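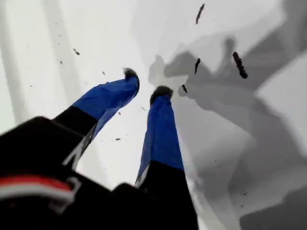
**Vulora leg-tracking camera kit, worth it?**

**gandside_ed:** Been looking at the Vulora kit for jump footage. It's 262 for the base unit and 240 more for the auto-framing module. The ad says it "finds your legs and holds them." Has anyone used one?

**plurier2:** I have. It tracks fine in the demo clips. Mine kept chasing specks.

**matei_k:** Disagree. Two seasons on mine, no complaints. Did you update the firmware?

**plurier2:** Twice. Blue pants against white ground should be the easy case, and both feet still come out soft.

**matei_k:** Soft feet are shutter speed. Tracking won't fix that.

**plurier2:** Then they shouldn't sell it as if it does.

**gandside_ed:** Is the return window real?

**Edgars Ramanauskas:** Read the terms. Opened modules are excluded. I'd borrow one before paying.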